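Tapis d'établi textile Firkgate
Pour postes de montage, de tri et de contrôle de petites pièces mécaniques

Accueil > Équipement d'atelier > Surfaces de travail > Tapis textiles

Fabricant : Firkgate
Distribution : Nidbridge
Coloris : gris marine, gris clair
Conditionnement : à l'unité ou par lot de 4
Disponibilité : sur stock pour les formats courants, sur commande pour les coupes spéciales

Présentation

Le tapis d'établi Firkgate est une surface de travail souple, posée à plat sur un plateau existant sans fixation permanente. Il sert d'interface entre le plateau et les pièces manipulées : engrenages, bagues, axes, rondelles, petits carters, outillages de maintien. La face supérieure est un textile à tissage serré, de teinte mate. La face inférieure reçoit une enduction antiglisse adaptée aux plateaux lisses.

Le produit est destiné aux postes sur lesquels les pièces sont posées, reprises et orientées à répétition. Il limite le roulement des pièces cylindriques, amortit la pose et réduit le bruit de contact. Il protège également les plateaux clairs, dont le revêtement se marque au frottement des arêtes.

Le tapis n'est pas une surface de coupe et ne remplace pas un tapis de dissipation électrostatique. Pour les cartes électroniques et les composants sensibles, se reporter à la gamme Ikico, référencée séparément.

Caractéristiques techniques

Face supérieure : textile à tissage serré, finition mate
Face inférieure : enduction antiglisse continue
Épaisseur nominale : 2 mm
Masse surfacique : 400 g/m²
Bords : coupe franche, sans ourlet
Largeur minimale de coupe spéciale : 400 mm
Teinte : dans la masse
Entretien : aspiration, chiffon humide, lavage à la main
Réversible : non

Les bords sans ourlet évitent la surépaisseur périphérique. Une pièce poussée vers l'extérieur franchit le bord sans rencontrer de bourrelet, et une règle ou une équerre peut être posée à cheval sur le tapis et le plateau avec un écart limité à l'épaisseur nominale. En contrepartie, la tranche est plus exposée à l'effilochage qu'un bord gansé. Il convient de ne pas tirer sur un fil sorti mais de le couper au ras.

Choix du coloris

Le gris marine est recommandé pour les pièces métalliques claires, usinées ou zinguées, ainsi que pour les outillages blancs. Le contraste facilite le repérage des dentures fines et des petits éléments de visserie. Le gris clair convient aux pièces brunies, aux joints noirs et aux élastomères.

Les deux coloris sont mats. Sous un éclairage direct, la réflexion reste diffuse et la surface ne présente pas de point brillant. Les pièces polies conservent évidemment leurs propres reflets, et l'orientation du luminaire reste à régler en conséquence. Les traces de doigts, les poussières claires et les zones de frottement sont plus lisibles sur le gris marine que sur le gris clair. Elles n'affectent pas la tenue de l'enduction.

Dimensionnement

Le format se choisit à partir du plateau et non de la pièce. Une bande de plateau laissée libre sur le pourtour facilite le nettoyage et donne un appui rigide pour les documents, les bacs et les instruments qui demandent une assise ferme. Un tapis qui déborde du plateau se relève au passage des avant-bras et finit par se décaler.

Pour les plateaux encastrés ou munis d'un rebord, prévoir un jeu sur chaque côté. Le textile peut varier légèrement en dimension après lavage, et une coupe au plus juste provoque un gondolement au centre.

Les coupes spéciales sont rectangulaires. Les découpes pour passage de câble, bride ou étau sont réalisées sur plan coté. Les angles intérieurs sont rayonnés afin de limiter l'amorce de déchirure. Nidbridge n'effectue pas de découpe à partir d'une photographie ou d'un croquis sans cotes.

Mise en place

Nettoyer le plateau et éliminer les résidus d'adhésif. L'enduction n'adhère pas sur un film gras. Dérouler le tapis face textile vers le haut et le laisser reposer à plat avant d'y placer les outillages. Chasser l'air du centre vers les bords, à la main ou avec une raclette souple.

Les plis de transport s'atténuent avec le temps. Un fer tiède, appliqué côté textile avec un linge intercalé, accélère l'opération. Ne jamais repasser la face enduite.

Poser ensuite les outillages fixes, puis les pièces en attente. Sur un poste de montage d'engrenages, la disposition usuelle consiste à placer le posage dans la zone centrale et les roues de part et d'autre, à plat sur leur flanc, denture dégagée. Cette disposition laisse les pièces accessibles par le dessus sans les faire glisser sur le tissu.
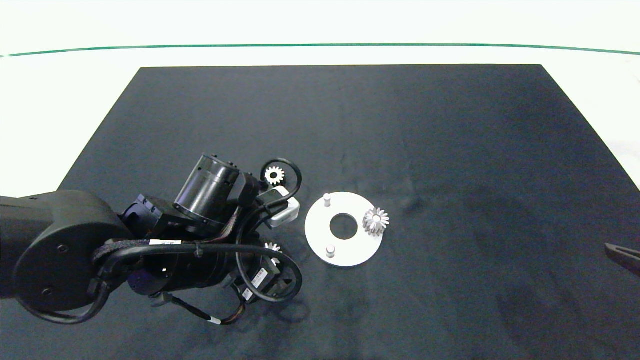

Kobina Dramani signale que, sur son poste, le tapis se décalait de quelques millimètres dans la journée lorsque le posage y était simplement posé, et que le défaut a disparu une fois le plateau dégraissé à l'alcool puis séché avant la pose. Il demande si l'enduction peut être lavée sans perte d'adhérence.

Réponse technique Nidbridge : oui, à l'eau tiède et au savon neutre, avec rinçage complet et séchage à plat. Les solvants sont à réserver au plateau et ne doivent pas entrer en contact avec l'enduction. Lorsqu'un posage doit garder une position reproductible, il est préférable de le fixer au plateau à travers une découpe du tapis. L'antiglisse retient le tapis sur le plateau ; il n'a pas de fonction de bridage.

Comportement avec les petites pièces

Roues dentées et pignons : pose stable sur le flanc. La denture n'accroche pas le tissage tant que la pièce est levée avant d'être déplacée. Les bavures d'usinage, en revanche, prennent le fil. Ébavurer avant mise au poste ou utiliser un plateau de transfert rigide.

Axes et goupilles : le roulement est freiné mais pas supprimé. Sur un plateau qui n'est pas de niveau, ajouter une réglette d'arrêt.

Rondelles minces et circlips : la souplesse du tapis permet de faire basculer la pièce en appuyant sur un bord, ce qui facilite la prise entre deux doigts ou à la brucelle.

Pièces huilées : le textile absorbe l'excédent et se tache. Pour un usage régulier avec des pièces grasses, intercaler une feuille absorbante ou retenir la version enduite double face du catalogue Kwofie.

Pièces aimantées : aucune interaction avec le tapis, qui ne contient pas de charge métallique. Les copeaux fins restés dans le tissage peuvent toutefois être attirés par la pièce. Aspirer avant chaque changement de série.

Limites d'utilisation

Ne pas poser de pièce sortant de four, de fer à souder ou de pistolet à air chaud sur le tapis. Ne pas utiliser de lame, de pointe à tracer ni de cutter. Ne pas employer comme référence de planéité : pour un contrôle au comparateur, la semelle du support doit reposer sur le plateau ou sur un marbre.

Les charges ponctuelles prolongées laissent une empreinte. Un outillage monté sur pieds étroits doit recevoir une plaque de répartition. L'empreinte est généralement résorbée après un lavage et un séchage à plat, sans que cela soit garanti.

Entretien

Aspirer avec un embout plat, sans brosse rotative. Traiter les taches localement avec un chiffon humide, en tamponnant. Le frottement insistant éclaircit la surface du textile et laisse une zone visible sur le gris marine.

Lavage complet à la main. Sécher à plat, à l'abri du soleil direct. Ne pas essorer par torsion, ne pas passer en machine, ne pas sécher sur radiateur. Stocker roulé, face textile vers l'extérieur. Le pliage marque l'enduction de façon durable.

Remplacer le tapis lorsque l'enduction se détache par plaques ou lorsque des fils libres sont présents dans la zone de travail. Un bord effiloché peut être recoupé à la règle sur un support de coupe, à condition que le format restant demeure adapté au plateau.

Commande

Préciser le coloris, le format et la quantité. Le lot de 4 est livré en un seul coloris et un seul format. Pour une coupe spéciale, joindre le plan coté en millimètres avec indication de la face vue.

Les coupes spéciales ne sont ni reprises ni échangées. Les formats courants sont repris s'ils n'ont pas été posés et s'ils sont retournés roulés dans leur tube d'origine.

Un échantillon de chaque coloris peut être demandé avant commande. Il est prélevé sur la production en cours et permet de vérifier l'adhérence sur le plateau ainsi que le contraste avec les pièces. Les demandes reçues avant le mercredi midi partent dans la semaine.

Contact technique : Keerthana Kurup, service surfaces de travail, Nidbridge

Produits associés

Tapis enduit double face Kwofie
Tapis dissipatif Ikico
Réglettes d'arrêt pour plateau
Plaques de répartition pour outillages sur pieds
Tube de stockage pour tapis roulé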